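Search this site Go

Faltevik library starts a scam-email help desk
2023-04-16 | By Ulla Tveit

If your inbox has been filling up with notes about parcels you never ordered, you'll be glad to hear the Faltevik library is opening a help desk for just that sort of thing, and it's free!

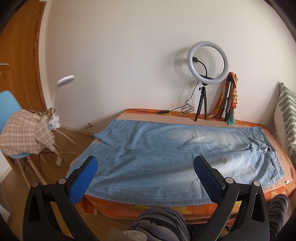 Neighbors can bring a phone or laptop (or a printout, if that's easier) and go through the doubtful messages with Iulian Toma, who had 91 of them forwarded to him during the trial run. The desk is open from 2 to 7 and will carry on until June. 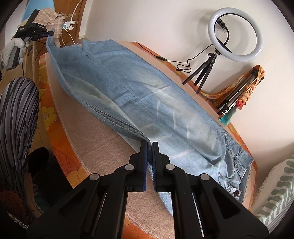
Maj-Britt Wikström wrote in to say she nearly paid a fake phone bill last winter and would have loved somebody to ask first.

Sign up for our newsletter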